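Cilumlow – bed making and blanket rolling, read me first

Hi! I put Cilumlow together, and these are my notes on what's in the folder and how I sorted it. It's all about beds: blankets, spreads, pillows, and the many ways a soft thing can be folded or rolled. Last updated 15th March.

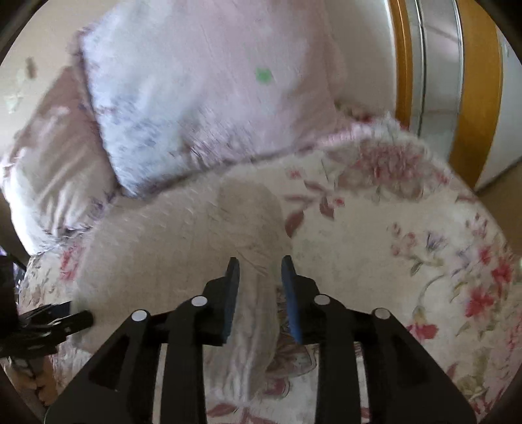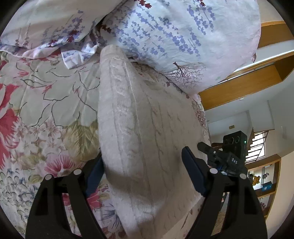
What you get

813 short clips in the main folder and 1461 stills next to them. Every clip has one line of text saying what the person set out to do, like "roll the blanket lengthwise" or "pull the spread up to the pillow." I wrote those lines myself, so if one sounds odd, blame me (and please send me a better one!).

Labels

I use "blanket" for anything plush or fleecy and "spread" for the big cover under it, even if the store would call it a comforter or a quilt. I went back and forth on this in September and changed all the files, so older copies may still say "throw." A roll is a roll even when it's lumpy. A fold gets the label "loose" if you can't find a straight edge on it.

Folders

Gorari has the patterned bedding, Dabbas has the plain. If you're only testing, start with Dabbas – it's smaller and quicker to load. There are 2 label files, one for clips and one for stills, and the names match up.

Known problems

White on white is hard. Some fleece edges are only marked by guesswork, and I've flagged those with "unsure" in the last column. Pillows are counted as bedding in Gorari but not yet in Dabbas. I want to fix that in the next version, which will be called Zamska.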